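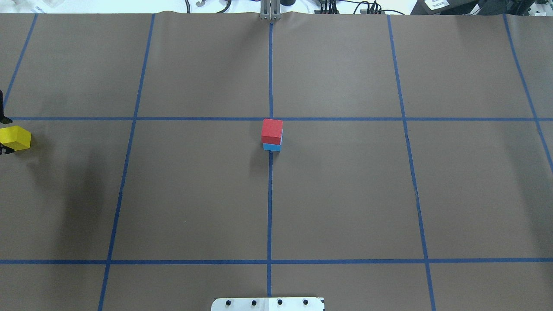
Chapter 4
Headphones

Chapter 3 dealt with loudspeakers, which have to fill a room. A headphone has a much smaller job. It moves the air between a diaphragm and one ear, and the space involved is a few cubic centimetres. Most of the differences between the two products follow from this: the size of the drive unit, the power it needs, the way bass is produced and the kinds of complaint that come back to the shop.

By the end of this chapter you should be able to name the main types of headphone and say how each one seals, or fails to seal, against the head. You should also be able to read a specification sheet, work out whether a given player will drive a given pair, and carry out a basic fault check at the counter.

4.1 Why fit comes first

Customers usually ask about sound quality. In practice the first thing to look at is fit. A closed headphone depends on an airtight cushion to produce low notes. If air leaks past the cushion, the pressure inside the cup falls and the bass goes with it. The middle and high notes change far less, so the customer hears a thin, hard sound and blames the drive unit.

Common causes of a leak are the arms of spectacles, thick hair, a headband set too short, and cushions that have hardened with age. In-ear types leak when the tip is too small for the ear canal. A tip that is too large can leak as well, as it folds on the way in and leaves a channel along one side.

The retailer Pullum looked at a batch of 2,408 returned headphones marked "poor sound" or "no bass" on the returns slip. Its service department found no electrical fault in most of them. A large share worked normally once the headband had been adjusted or a different size of tip had been fitted. We come back to the Pullum returns in section 4.6, where the full breakdown by type is given.

4.2 The main types

Over-ear (circumaural) headphones surround the ear, and the cushion rests on the head. They are usually the most comfortable over long periods and can be either closed or open at the back.

On-ear (supra-aural) headphones press on the ear itself. They are smaller and lighter. The seal is less certain, and the clamping force needed to keep them in place can become tiring.

In-ear headphones enter the canal and seal with a soft tip of silicone or foam. They can give deep bass from a very small drive unit, provided the seal is good.

Earbuds sit in the outer ear without sealing. They let in outside sound, which some users want when walking or cycling, and their bass is limited for the reason given above.

The words "closed" and "open" describe the back of the cup. A closed back keeps the sound in and outside noise out. An open back has a grille or mesh behind the drive unit. Open headphones are often described as spacious, and they should not be sold to anyone who intends to use them on a train or in a shared office.

4.3 Impedance and sensitivity

Two figures on the specification sheet decide how loud a wired headphone will play from a given source.

Impedance is measured in ohms. It is the opposition the headphone offers to the alternating current of the music signal. Portable models tend to have a low impedance, so that a player with a small battery and a low output voltage can still deliver enough power.

Sensitivity tells you how loud the headphone plays for a stated input. Check the unit before comparing two products. Some makers quote decibels per milliwatt and others quote decibels per volt, and for most headphones the second figure will be the larger of the two even when the product is no louder.

Take the Bruta closed-back model used in the exercises. Its sheet gives an impedance of 32 ohms and a sensitivity of 100 dB per milliwatt. Almost any phone adaptor or laptop socket will drive it to a level higher than anyone should listen at for long. A studio model with several times the impedance and a lower sensitivity may sound quiet from the same socket, and the customer will need a separate headphone amplifier.

Output impedance matters too. If the source has a high output impedance, the frequency response of some headphones will shift, most often in the bass. The worked calculation is in section 4.4.

4.4 Wireless models

A wireless headphone contains its own receiver, converter and amplifier. The impedance of the drive unit is then the maker's concern and tells the buyer very little. The useful questions are which codecs are supported, how long the battery lasts with noise cancelling switched on, and whether the headphone can be used with a cable once the battery is flat.

The Wavow in-ear set, for example, has no cable socket and cannot be used while it is charging in its case. The Bruta wireless model has a socket, but its tone controls do not work in wired use. Neither point is printed on the box. Staff should know the position for every model on display.

Key terms for this chapter

Circumaural; supra-aural; seal; closed back; open back; impedance; sensitivity; output impedance; codec; passive isolation; active noise cancelling.

Before you read on

Find the specification sheet for any pair of headphones you own. Write down the impedance, the sensitivity and the unit in which the sensitivity is given. Keep the note for the calculation in section 4.4.

Last updated: Dec 22, 2021

Related chapters
Chapter 2: Decibels and hearing
Chapter 3: Loudspeakers and rooms
Chapter 5: Microphones
Chapter 6: Amplifiers for the home
Appendix B: Connectors and adaptors

© Hegarty Educational. All rights reserved. | Contact us | Back to top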